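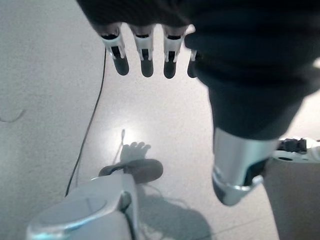
Jan 2, 2021

Overhead panel, back wall, Firunthorpe unit. Started from the Irner fitting sheet, which I still don't trust. It says the panel can be put up or taken down from below with one hand tool and no loss of alignment. I have read that sentence on three other sheets and it has been wrong on all of them.

Before touching anything I went over the notes from September. The writeup then called the panel "stable after tightening." Stable compared to what? There is no reading from before the work, and the one taken after is a single gap at the wall, 5 mm, with no mention of which end. I'm not counting it as a result. If anyone still has the original page, please copy the whole thing in here, including whatever is crossed out.

The sheet gives the drop of the fixing below the panel as 39 mm. It doesn't say whether that is to the end of the metal or to the face of the part it carries. I've written 39 in the table with a question mark next to it, and the question mark stays until there's a drawing.

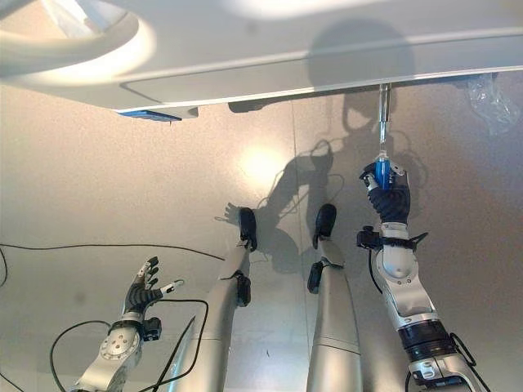
Does the screwdriver need to be straight in line with the fastener?
As close to straight as you can get it. Coming in at a slant you feel resistance early and take it for a tight fit, then back off too soon. Lower your elbow, look along the shaft, and start again if the tip wants to walk.

Torque is the other thing. Irner prints 18 in the column and leaves the unit off. The Mamani version of the same sheet has the unit but a different number, and says the two are interchangeable. They can't both be right. For now: snug by hand, stop, mark the position in pencil, check the mark next time. Slow, but at least we would know if it moved.
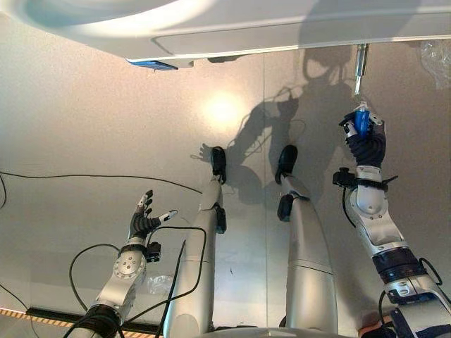 My real doubt is about the order of work. Both sheets start at the right and treat the left end as if it looks after itself. I would like to see it done the other way at least once before we agree with them. The metal rod on the right hangs well clear of the panel and is easy to find by eye, so of course everyone begins there. On the left the small blue piece and the dark bracket are up under the edge, and you have to look for them. Easy to reach is a poor reason to go first if the far end then has to take up all the error.

Also on the list for next session:

Measure the wall gap at both ends before and after, same ruler.
Check whether the thin seam in the wall is flush. The panel sits across it and a step there would explain the September gap without any movement at all.
Ask Drokwood for the panel weight. The 78 on the order form might be a length.
Take the lamp reading again with the overhead light off. Glare on the wall makes the gap hard to judge.
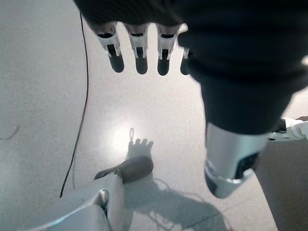
Floor below the work. Thin black cable at left, keep feet and step stool off it.

I am not signing the sheet off as "confirmed" yet. Put it down as "tried, one side only" and leave the torque column blank.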